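**Wednesday, bench two, wrist view and two-arm workspace**

Picking up from the notes at the end of last week, where I'd promised myself I would stop fiddling with the grasp scorer and get the arbitration between the two arms sorted out first.

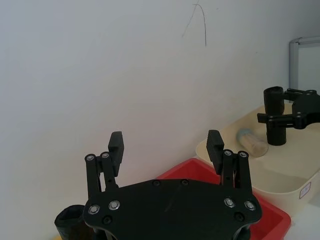
The short version is that the planner still treats the other arm as scenery. Cindeck (our scheduler, for anyone reading this who joined after the rename) hands each arm its own goal and its own slice of time, and Vido does the perception from the wrist cameras, and the two of them only really talk through the shared occupancy map. That was fine when we ran one arm at a time. With both arms working near the cream bin it gets a bit silly, as the left arm's map happily records the right gripper as a lump of static stuff, and then the lump moves, and the old voxels hang about like a ghost until the decay timer clears them.

So this morning was mostly about the decay timer. It was set to 400 ms, which I'm fairly sure I picked myself on a Friday without much thought. I dropped it in steps and watched the replans. Lower is better for ghosts but worse for anything see-through, and we do have a clear cup lying on its side in that bin, so it matters. Vido gets patchy depth on the cup at the best of times. It catches the bluish end well enough and then loses the rest of the body for a few updates, and if the timer is too short the planner decides there's free space where the cup is. I don't love that!

What I've ended up doing, and I think it's the right shape even if the code is ugly, is splitting the map into two layers:

- `arm_layer`: filled from the other arm's joint state and its collision model, no camera involved, rebuilt every tick
- `world_layer`: filled from Vido as before, with the 400 ms decay left alone
- anything in the camera's depth that falls inside the padded `arm_layer` gets masked out before it reaches `world_layer`

The padding is 12 mm for now. I tried it tighter and the linkage bars poked through the mask whenever the calibration had wandered, and you end up with a thin black fringe of phantom obstacle around the fingers. Looser than that and we start erasing real things next to the gripper, the held object included, so please don't bump it up without having a look at the overlay first.

Speaking of the held object. The black cylinder the other gripper has hold of, upright over the bin, isn't in anybody's collision model, and so the mask doesn't cover it and it goes into `world_layer` as a free-standing obstacle. For the moment I've added a crude attached-object hook: when a gripper reports closed on something, we bolt a capsule onto its model along the finger axis. A capsule is a decent guess for a cylinder with rounded ends. It'll be a poor guess for most other things we own, and I'd like Vido to supply the shape eventually.

Ran the replay set after lunch with the old map and then the new one. Same seeds, same goals, no hardware moving.

| map | replans over the set |
|---|---|
| single layer | 209 |
| two layers | 132 |

I was hoping for a bigger drop, to be fair, but a good share of what's left looks like plain time-outs in the Navickas smoother and has nothing to do with ghosts. I had a poke at a few of them. It seems to struggle when the goal pose sits close to the rim of the bin and the wrist has to roll over to fit both fingers in, and it spends its whole budget shuffling the elbow from one side to the other. Might be worth seeding it with the last good solution. I remember we tried that in March and took it out again, and I can't find a note on why, so if you were the one who took it out, come and tell me.

One more thing while it's in my head: the self-mask for the near gripper. The mounting plate and both fingers fill a lot of the lower part of the wrist view, and the static mask we use was drawn with the fingers closed. With them open the fingertip pads sit outside it. I've switched it to rendering from finger position, same code path as `arm_layer`, and the colour of the pads being so dark doesn't matter any more.

To do:

- [ ] clean up the attached-object hook, put it behind a flag
- [ ] log smoother time-outs separately from map replans
- [ ] check the clock offset between the two arm drivers, the `arm_layer` is only as good as that
- [ ] ask the Brillari lot whether their bridge can send finger position at the full rate
- [ ] redo the replay set with the capsule off, to see how much of the gain was that

Branch is pushed but not merged. Config for the old behaviour is `map.layers: 1` if you need the bench before I'm back at it.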